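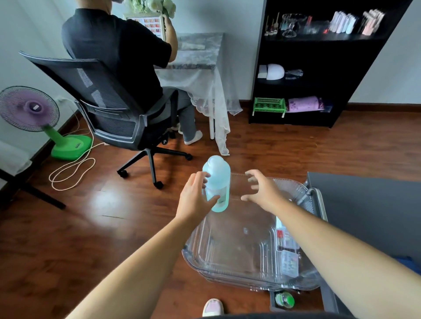
Home Diary Nails Shop notes About Contact

We use cookies to remember your settings. By staying on this site you accept them. OK / Manage

Wednesday, after supper

Sidra says a cart changes everything. Her words, on the phone, twice. I have now had a cart for three weeks and what it has changed is where I bark my shin. It used to be the desk leg.

I'll give it this much: it holds weight. The gray top takes the big clear storage box without any wobble, and the rail gives you something to grab. But Sidra's claim was that I'd be able to reach everything from my chair, and that is only true if everything is on the top, and if everything is on the top then I can't open the box. The blue bottle lives on the lid. So do the wipes, most days, and my glasses. To get one packet out I lift off the whole lot, find somewhere to put it (the floor), take off the lid, find the packet, and do it all in reverse. I timed this on Monday night out of spite and it was just under a minute. At the kitchen table, with a shoebox, I could do it in five seconds.

The little bottle with the green cap stays down below, where I forget I own it. I've bought a second one of those already for exactly that reason. Found the first one the same evening.

Sze-wing Shek came over after lunch to practice and to look at colors. She's more patient than I am and doesn't mind my complaining, or she's stopped hearing it. She asked why the box isn't sorted. I said it is sorted. She lifted the lid and looked at me. Fine. It was sorted in May. Tips at one end, files at the other, the packets standing up like cards in a drawer. Then somebody (me) needed a buffer in a hurry, and now the packets are jammed along one side and the small stuff has gone to the bottom.

Clear plastic is supposed to solve this. That's how they sell it, see what you have at a glance. What I see at a glance is the edge of one card and the back of one packet. I don't believe a clear box has ever saved anyone a minute. It just lets you watch the mess from outside. I'd sooner have a solid one with a label on it, even a wrong label.

The color chart, though. I have been rude about the chart in this diary before and I'm not taking all of it back. The reds are still no use to me. Under the ceiling light a row of them look like the same red, and the pinks beside them shift depending on whether it's morning. Sze-wing insists she can tell them apart. I asked her to pick out the one she wore to her cousin's party and she pointed to one, quite sure, and later on she pointed to a different one, just as sure. I didn't say anything. I'm saying it here.

But having it in a frame has made a difference, since people had started picking at the corners of the last one. And propped on the desk it's at a height where you can see it sitting down. I had it on the wall before that and everyone stood up to look and then sat down again and forgot the number.

About the lace cloth I've gone back and forth. Sidra Pirzada, who has opinions on this too, thinks lace near polish is asking for trouble. She's right in theory. I've had one spill on it so far, remover, and it dried without a mark, which may be luck. The real problem is the length. It goes all the way to the floor on the one side and the chair wheels want to eat it. I could hem it. I've written "hem cloth" on the list in the kitchen and it's been there so long that it now reads as part of the wallpaper.

The white flowers are staying. They're artificial and they gather dust like anything, but real ones next to all these fumes would be hanging their heads by the weekend.

Then the fan. Purple head, bright green base, as if it was put together from two other fans. I bought it for the air and I'm not convinced it moves the air anywhere useful. It moves the smell from the desk to the door, where it waits for you. It does keep my neck cool. The cord is the part I really object to. It's got to reach the outlet down by the floor, and whichever way I lay it, it ends up in a loop where the chair rolls. Tape is the obvious answer and I don't trust tape on a wood floor.

The Illholm course people sent another letter. Their "home station" plan costs 2,148 for the full course with the kit, and the kit, as far as I can tell from the list, is a lamp, a cart, and a clear box. I have a cart and a clear box! I'm looking at them. They say up to 13 clients a week from a spare room, and I'd love to know whose spare room, and whether she has eaten. I had 3 last week and by the last one my back had quit. Sze-wing wants us to go to the open evening in Mivwood anyway, for the free samples. I may go for the samples.

Goh's on the corner still has the Bana remover on the low shelf, and the price has gone up again. The girl said it's a new formula. I smelled it. It's the old formula.

So, for the weekend, and I'm writing it down so I can be annoyed later that I didn't do it:

Empty the box right out on a towel and throw away anything I can't name.
Move the green-cap bottles up where I can see them.
Try the cart on the other side of me. If it's no better over there it goes in the hall and it can hold umbrellas.
Cord along the wall, the long way, even if the fan has to sit farther off.
Hem the cloth. Ha.

Sidra will ask on Sunday whether I love the cart yet. I'm going to tell her I'm still testing it. My shin's gone a sort of greenish yellow, and Sze-wing thinks it would look good on the chart next to the oranges.

Recent entries

Remover prices, again
What I keep in the shoebox
The lamp that wouldn't stay clipped
Sze-wing tries gel
Is a base coat really doing anything?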